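Repair It or Replace It? Ask for the Parts List First

Opinion
By Duygu Şimşekoğlu

My dishwasher stopped draining in February. It was six years old, a Kalley, and the first person I called told me to buy a new one. He had not looked at it. He asked for the age, heard six, and quoted me a price for hauling it away.

I think the age of a machine is a poor reason to throw it out. The better question is whether the part that failed can be bought separately, and at what price. Most of us never get that far, as the answer is hard to find before the sale and harder after it. 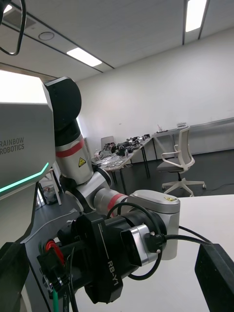 The second person I called was Nazmiye Akyol, who fixes appliances out of a small shop called Nondetari. She found a bad drain pump. The pump alone cost 109 dollars, and her labor brought the bill to 300. A new dishwasher of the same size would have cost me close to 1000 with delivery and installation.

I had expected the pump to be the hard part. It was in stock and arrived in two days. What held us up was a plug on the wiring that had cracked when the old pump came out. The maker does not sell that plug. It sells the whole set of wires, for 121 dollars, and only to dealers on its own list. Akyol took a matching plug from a scrapped machine in her back room and charged me nothing for it.

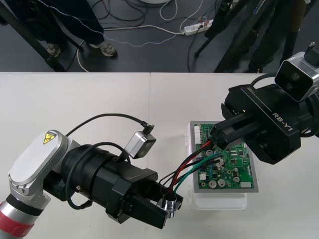
A connector and its wires beside a green circuit board.

I don't blame companies for making things complicated. A dishwasher with a circuit board uses less water than the one my parents had, and it is quieter. I do blame them for deciding that the smallest piece you can buy is the most expensive one. A cracked plug should not turn into a wiring set, and a wiring set should not turn into a new machine.

The usual defense is safety. Water and electricity are a bad mix, and a company does not want its name on a fire. Fair enough. But people already do these repairs, with parts pulled from scrap or ordered from sellers they know nothing about. Selling the right part, with a sheet showing how it goes in, would be safer than what happens now.

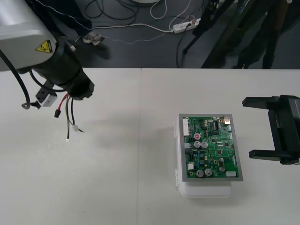
The other defense is cost. Keeping small parts on a shelf for ten years takes space and money. I accept that too, and I would pay for it. Add a few dollars to the price of the machine and print the parts list on the box – part numbers, prices, and the year the company plans to stop selling them. A buyer in the store could then compare two machines on something that matters more than the number of wash cycles.

My cousin in Bragança bought an Allau washer last year mainly on the strength of the diagram that came with it. Every hose and clip had a number. She has not needed any of them yet. She paid a little more and says she would again.

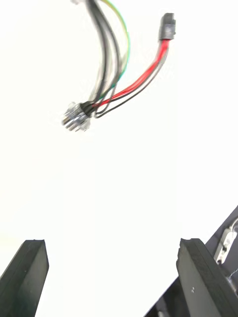 Until lists like that are common, I would suggest calling the parts desk before you buy. Ask for the price of a drain pump, a door seal and a control board. Ask if they will sell to you or only to a dealer. If the person on the phone can't answer, try another brand.

My dishwasher has been running every night since the repair, usually at 10 p.m. The bottom rack still sticks on the left side. Akyol says the wheel for it is sold only with the rack.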